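Chest freezer temperatures, part two: where to put the probe

In the last post I logged the air temperature in our chest freezer and got a sawtooth that looked alarming and meant very little. Several readers wrote in to say so. Lilibeth Estrella sent the most useful note, which was that air temperature tells you what the compressor is doing and that if I wanted to know what the food was doing I should measure something with mass. I spent most of July on that.

The logger is the same one as before, a small Lolov unit with two thermistor inputs. It writes to its own memory and I pull the file off over a cable when I remember to. The thermistors came with leads 2 meters long, thin enough that the lid gasket closes over them without a visible gap. I checked this by shutting a strip of paper in the lid next to the lead and pulling on it. It dragged the same as it did everywhere else on the gasket.

For the buffered probe I used a 500 ml plastic bottle filled with a mix of water and glycol, with the thermistor pushed through a hole in the cap and sealed with silicone. Plain water would freeze, and while it was freezing the reading would sit at the freezing point for hours, which makes for a confusing first day. The glycol mix goes slushy at worst. Let the silicone cure overnight before the bottle goes in. I did not, the first time, and had to redo the cap.

The second probe stayed in open air, taped to a wooden skewer so that it hung clear of the wall. The evaporator coils are behind the inner liner on this type of freezer, so a probe touching the liner reads the liner. That was the mistake in my earlier log and it explains the very low minimums in the chart I posted. I have left the chart up with a note under it.

Both probes were checked in an ice bath before use. Crushed ice, packed tight, just enough water to fill the gaps, stirred, ten minutes of waiting. One read zero and the other read a steady 0.3 C high. I subtract the offset in the spreadsheet. Checking at a single point says nothing about the slope, and at freezer temperatures I am some way from the point I checked. I can live with that for food storage. I would not want to do it for anything that mattered more.

Results with the thermostat dial at 3. The air probe swings through a little under five degrees on each compressor cycle. The bottle swings by less than half a degree over the same cycle, and its average sits slightly above the air average. The cycle is longer at night, as you would expect, and gets short and ragged in the late afternoon when that side of the house is warm.

Lid openings are where the two probes part company. Leaving the lid up long enough to find a bag of peas sends the air probe up sharply, and it comes back within one cycle. The bottle does not register it. A chest freezer holds its cold air fairly well with the lid open, the air being heavier than what is in the room, so even the air probe near the floor of the cabinet moves less than one near the top.

Loading is different. Putting in a large batch of room temperature stock moved the bottle by 2 C, and it took 11 hours to get back to where it started. The containers were stacked directly against the bottle, so this is close to a worst case, but it is also close to how people load a freezer. I now put stock in the refrigerator overnight first and spread the containers along the wall, where the heat has the shortest path to the coils. The same quantity handled that way gave a rise I could barely separate from the normal cycle.

I also tried the dial at 2 and at 4. The markings are not linear. Going from 3 to 4 lowered the bottle average by almost twice as much as going from 2 to 3, and the compressor ran noticeably more of the time. At 2 the average came out warmer than the usual target of -18 C, or 0 F. It went back to 3 and has stayed there. 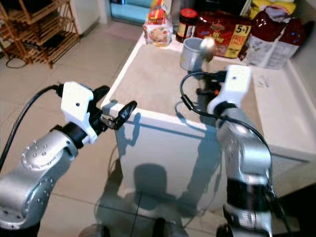
Position within the cabinet was the last thing I wanted to settle. I moved the bottle through three places and left it long enough in each to get several full days: on the floor at the far end, in the middle of the load, and in the hanging basket under the lid. The floor and the middle were close enough that I would not argue for either. The basket ran consistently warmer, by 3 C on the worst afternoon. Ice cream kept in the basket is softer than ice cream kept lower down, which the household had already established without instruments.

If you have one probe, put it in a buffer bottle in the middle of the load and set your alarm limit from that. If you set an alarm on an air probe, you will have to pick a threshold high enough to ignore lid openings, and by then it is slow to tell you about a real failure. The Skoltlow alarm I used before this was an air type with a fixed threshold. It went off nearly every time someone put groceries away, and it ended up in a drawer with the battery out.

Frost. The lead passing under the gasket has produced a small ridge of frost on the inside of the rim, directly below where it enters. It was not there before. So the paper test was not sensitive enough, or the lead conducts enough to matter locally. I scraped it off and it came back in a week. Flat ribbon leads are sold for this and I have ordered one.

The spreadsheet is linked from the sidebar, with the offset in its own column so you can take it out. Timestamps are local. There is a gap near the end of the second file where I unplugged the logger to read it and forgot to start it again.

Next is the door seal on the upright in the garage, which I already know is bad.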